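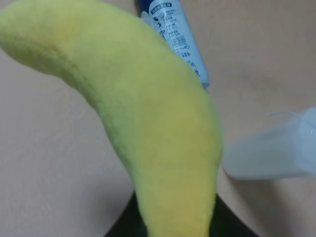
Plitmont Household Items, read me first

Version of 03/07/2018
Maintained by Ilgın Baysal. Labels checked by Beril Yalçınkaya.

What is in it

1,157 pictures of small things lying where people leave them: toys, tubes, toiletries, food and play food. Each picture has one line in labels.csv giving its main item and, where we could agree on one, a second item. Close views are common, and plenty of items are only partly in view.

What the labels are worth

Less than you may hope. "Banana" was first used for real fruit and for plush ones alike, and whoever set up the list saw no problem with that. I do. A fuzzy yellow toy with a looped, towel-like surface has very little in common with something you peel. We split the label in 2, banana_toy and banana_food, and went back over everything. I would still not bet on the split in the blurry pictures.

Tubes are worse. Toothpaste and cream come in much the same shape, and when the print is small or in a language the labeler can't read, the label was a guess. All of these are now tube_unknown. Please don't "fix" them from the color of the cap.

Color words were dropped. One labeler's yellow was another's green, sometimes on two ends of the same toy.

Checking

Beril went through 797 pictures a second time and changed the label on 58. The rest have had a single pass. Draw your own conclusions before quoting any accuracy figure, and don't quote one from us, as we haven't published any.

Not suitable for

Telling brands apart. Judging size. Anything to do with whether an item is safe to eat or put on skin.

Files

pictures/
labels.csv
label_changes.txt (Beril's notes, unedited)

Corrections go to Ilgın, with the picture number and the label you think is wrong.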